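Negri Microfiber Cloth, Royal Blue

Item 2000-63
Sold in packs of 4 or 8

The Negri cloth is a general-purpose microfiber cloth for offices, break rooms and shared desks. It has a knit texture that picks up dust dry and takes up small spills when dampened. Use it on desktops, chair arms, monitor stands, window sills and painted metal. For glass, use it slightly damp and follow with a dry one.

The cloth is soft enough to bunch up in one hand, so you can get into corners and around chair bases. It can also be folded flat for wiping tables. Edges are stitched on all four sides.
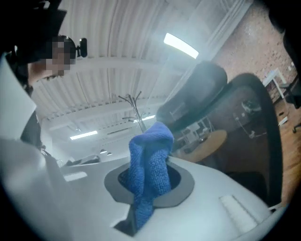 Negri cloth in royal blue, bunched. The color looks deeper in the folds.

Washing
Wash before first use. Machine wash warm with other microfiber items. Do not use bleach or fabric softener. Tumble dry low or hang to dry. Blue cloths may give off a little color in the first wash, so keep them away from white towels.

Ordering
Packs ship from our Lasusthorpe warehouse. Offices on a Wadness supply plan can add cloths to their regular delivery. For larger orders, write to Shalini Tiwari in sales and include your account number and delivery address. Unopened packs can be returned within 63 days.

Also available in gray and yellow. Many offices keep one color for desks and another for the kitchen.

Questions about care or materials go to Ozan Erdem, product support.

Page updated 5/4/21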